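Tisley Reuse and Repair Store
Frequently asked questions

Page last reviewed: Fri 23 February

The Store accepts household goods in usable or repairable condition and makes them available to residents of Tisley and the neighbouring parishes. The answers on this page apply to private households. Businesses should read the separate terms for trade users.

Bringing items in

What can I bring?
The Store accepts furniture, kitchenware, lamps, hand tools, small electrical goods, bicycles, toys and books. Items should be clean and complete. Minor faults are acceptable provided that they are declared at the counter.

What will be refused?
We are unable to accept mattresses, gas appliances, fridges and freezers, child car seats, paint, opened chemicals or anything containing asbestos. Upholstered furniture must carry its fire safety label. Staff may refuse any other item at their discretion, and the person who brought it will be asked to take it away again.

Is there a limit on the number of items?
Each household may bring up to 5 boxes on a single visit. Furniture is counted separately and should be booked in beforehand by telephone or at the counter.

Do I need to make an appointment?
No appointment is needed for boxed items. Vehicles over two metres in height cannot pass the barrier at the main gate and should use the Greco Lane entrance, where there is a bell.

Can I have furniture collected?
Collections are made on behalf of the Store by Tekport. A form is available at the counter. Goods must be on the ground floor and ready to load, and an adult must be present to sign for them. Collection staff do not disconnect appliances or take beds apart.

Preparing goods with casings, screws or loose parts

Should I open an item before I bring it?
No. Please leave casings closed, even where you believe you know what the fault is. Items that arrive in pieces take a good deal longer to assess, and small parts are easily lost on the way.

What if a screw is missing or loose?
Tighten a loose screw by hand if you have a suitable screwdriver. Do not force it, and do not replace a missing screw with one of a different length. Removed screws should be placed in a small envelope, marked with the name of the item and taped to the outside. Please do not tape over the heads of screws that are still in place.

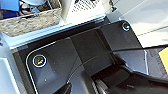
Screws set into a dark grey casing.

How should I clean the outside?
A dry or slightly damp cloth is enough for most plastic and painted surfaces. Dust tends to gather along joins and around screw heads, and a soft brush will remove most of it. Solvents and scouring pads should be avoided on matt finishes, where they leave marks that cannot be polished out. Anything with a plug must be unplugged before it is cleaned.

Should I include cables, manuals and attachments?
Yes, where you have them. Cables should be coiled and tied - string is preferred to adhesive tape. If a manual has been lost, a note of the model number is helpful.

Repairs and reservations

Does the Store carry out repairs for the public?
Repairs are carried out only on goods that have been given to the Store. Residents who wish to mend their own belongings may book a place at the repair bench, which has hand tools, good lighting and a member of staff on duty. Each booking lasts two hours. Spare parts are not supplied.

Are electrical goods tested?
All electrical goods are tested before they go on display, and a dated label is fixed to the cable. Goods without a label are not for sale and should be handed to a member of staff.

Can I reserve an item?
An item may be held for two working days on payment of a deposit. The stock list is kept on the Zodico system and can be searched at the counter. It is updated at the close of each day, so goods shown as available may already have been sold.

Can I return something I have bought?
Electrical goods may be returned within 14 days if they prove faulty. Keep the receipt and leave the test label attached. Other goods are sold as seen - please inspect them with care before you pay. Your statutory rights are not affected.

Charges and access

Is there a charge for leaving goods?
There is no charge for boxed items or for furniture delivered to the Store. A charge is made for collection and is payable when the booking is confirmed. The current rates are displayed at the counter and will be reviewed in April.

Is the building accessible?
The display area, counter and repair bench are all on one level. There is an accessible toilet beside the counter. The upper storeroom is reached by stairs and is not open to the public.

Whom should I contact about a complaint or a special request?
Please write to Rosalba Barbieri, Store Manager, at the Greco Lane address. Quote your receipt or booking number in all correspondence. Enquiries by telephone can be made on extension 327 during opening hours.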